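Home | Kitchen | Workshop | Laundry | Floors | Ask Us | Search

26 April 2019
By Wubit Degefa

The care and feeding of a pale table

I bought a pale table because the showroom had one and the showroom looked calm. I have since learned that the showroom did not contain beetroot. Six years on, mine has survived curry, homework, two house moves and my brother-in-law's habit of resting hot mugs on anything that isn't a coaster, and most of what follows was learned the slow way.

First, find out what you've got. Plenty of tables sold as "light oak effect" or "natural finish" are a printed or veneered top over board, and plenty of people have been rubbing oil into them for years. The oil doesn't go in. It sits there, collects crumbs and comes off on your sleeves. Get down on the floor with a torch and look at the underside. If the top is all stripes and arches and the bottom is plain brown board, put the oil away.

The grain itself will tell you less than you'd hope. Those long lines with the nested arches, like a row of church doors seen by someone lying down, turn up on real timber, on veneer and on printed sheet alike. A print may repeat itself if you look along the length for the same arch twice. I did this with my own table and found the same arch at both ends, which rather took the shine off dinner.

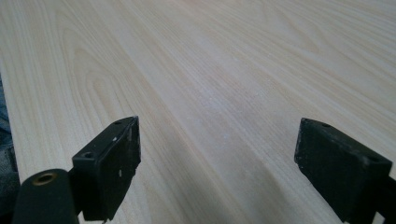
Everyday wiping

Warm water, a small squirt of washing-up liquid, a cloth you have wrung out properly. Wring it again. Most of the damage I've seen on board-cored tables came from water getting in at the edges, where the top layer meets the strip down the side, and once that swells you have a lip to catch your cuffs on for good.

Wipe along the grain. On a sealed top it makes no difference to the cleaning, but any smears you leave will run the same way as the lines and you'll get away with them. Then go over it with a dry cloth. People skip the dry cloth and then write to me about streaks.

Spray polish is a mistake on these. It gives you a lovely gleam for an afternoon and a faint tackiness for the rest of the month. If you inherited a polished table and your newspaper sticks to it, one part white vinegar to ten parts water will shift the build-up, a patch at a time, rinsed off after. Don't use it on waxed wood.

Marks, in order of how cross they make me

Tea and coffee rings. If fresh, the wrung cloth. If old, bicarbonate of soda mixed with water to a thin paste, left for a few minutes, wiped off without scrubbing. Try it underneath or near a leg first.

Biro. A dab of surgical spirit on cotton wool, quick in and quick out. Not on varnish, which it can soften, as a reader in possession of a formerly nice sideboard will confirm.

Turmeric. Wash it, try the paste, then give up and move the table nearer the window. Sunlight fades it over a few weeks. In the meantime there are fruit bowls.

Candle wax. Let it harden, then lift it with the edge of an old plastic card. I keep a dead library card in the drawer for this and it has done more good there than it ever did at the library.

Scratches. On a light top, a fine scratch shows mainly when the light comes in low. Sit on the other side.

Judging whether it's clean

Overhead light hides everything, and soft daylight flatters. On a dull day a pale top with a bit of sheen looks nearly clean from where you're standing, brightest across the middle, and you can put the cloth away feeling smug.
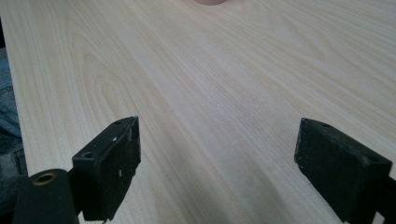

The smugness lasts until you crouch and look along the surface towards a window, at which point the toast arrives. I do one crouch a week, and never before guests, as there is such a thing as knowing too much.

Stick felt pads under anything that lives on the table permanently, fruit bowl included, and lift things when you move them. Pads pick up grit, so change them now and then. Mine get done in October along with the smoke alarm battery, and have been forgotten in October on several occasions.

Last, the tablecloth question. A cloth protects a pale table beautifully, and you will never see the table you paid for. I compromise with a wipeable mat at the end where the children eat and bare top at the end where I do. Shake the mat out outdoors, and wipe underneath it too. Things live under there.

Kitchen | Workshop | Laundry | Older tips | Back to top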